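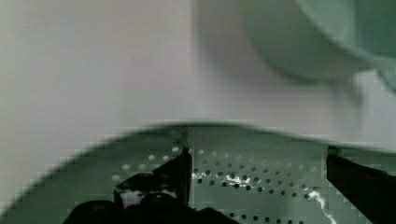

So the spreadsheet has a second tab now, which Roman Kwiatkowski warned me would happen. The first tab was called "robot money" and it was meant to be the whole plan. I had up to $2,000 for the year and I'd blown through more of it by March than I'd like my partner to know (hi, love).

The good news is the arm's paid off! What I'm sorting out now is everything that hangs off it. The wrist camera on the Brallosach is fine for big stuff but it goes soft as soon as anything gets close, and I do nearly all my practice with kitchen things. Bowls, strainers, anything with a curved rim. A better one from Menetti is $268, plus a new mount, and I can probably print the mount myself if I stop using my printer as a shelf.

Then there's the gripper. I keep going back and forth between softer fingertips for $210, which would go on what I've already got, and the full Catacutan hand for $700. Roman says buy the fingertips and be quiet. He's had his for ages and reckons a thin plastic rim is all about grip and hardly at all about force. I think he's right, but I've had the other one sitting in my cart for weeks and I've grown fond of it.

I've also pencilled in spare cables, a proper power board and a second set of dishes, as I'd like my own colander back for pasta.

Camera first, then, and fingertips after Christmas. If anyone's bought from the Ridgate shop lately, tell me what they charged you for shipping, their site won't give me a price until I've put my card in.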